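**Residence Diary, Rudville House**
**Saturday, August**

The house was opened to residents at the usual hour. Breakfast was served in the east room, the north windows being still without glass on the garden side. Two residents had asked for an early table in order to catch the bus, and both were accommodated.

The principal business of the morning was the bread. Ms. Navarrete has now completed her second week in charge of the kitchen, and she reported that the rye starter brought over from the Zostley kitchen has recovered from the move. It had been kept too warm in the pantry and was rising and collapsing before noon. She has moved it to the cellar stairs, where the temperature is steadier, and feeds it once in the evening. The loaves set out today were well received. Mr. Granström requested that the caraway be left out of at least one loaf in each batch, and this was agreed.

The Tametti oven was inspected. The lower element heats unevenly toward the back, with the result that loaves placed there darken before those in front are done. Pending a visit from the repair firm, the kitchen will turn the trays halfway through baking and will not use the rear third of the lower shelf. Mr. Güler has written to the firm and quoted the number on the oven plate, 2136, as they requested in their last letter. A copy of his letter is in the green folder.

Flour stands at 3 sacks of white and 2 of rye. The supplier will not deliver fewer than 50 pounds at a time, so the next order should wait until the shelf in the dry store has been put back up. The bracket pulled out of the plaster on the left side and should be refitted into the stud.

Mr. Carroll raised the matter of slicing. Bread has been cut on the serving plates for some days, and several plates are now scratched. Residents are asked to cut bread on wood only, and to return the knife to the rack with the blade facing the wall. A notice to this effect has been placed by the toaster. Ms. Iturra offered to write out a Spanish copy, which was gratefully accepted.

The afternoon was quiet. Rain began shortly after lunch and the walk to the orchard was put off. A number of residents remained in the library, where Ms. Iturra read aloud from the second half of the novel begun on the previous wet day. There was some disagreement as to whether the uncle had been mentioned before. The earlier chapters were consulted and he had.

Ms. Navarrete spent the hour before supper going over the care of wood with those who had signed up for kitchen duty. Boards are to be wiped down, stood on edge to dry, and oiled once a month. They are not to be left in the sink.

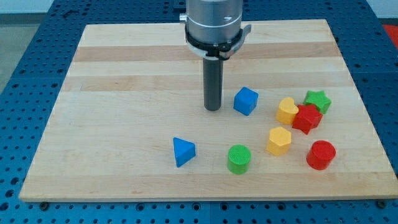 *Light wooden board with darker bands across its surface.*

Supper was lentil soup with the last of the morning's rye. Mr. Granström took two helpings and withdrew his remark about the caraway, though the agreement stands for the next batch.

The starter was fed at nine. Doors locked at half past ten. The hall lamp needs a new bulb.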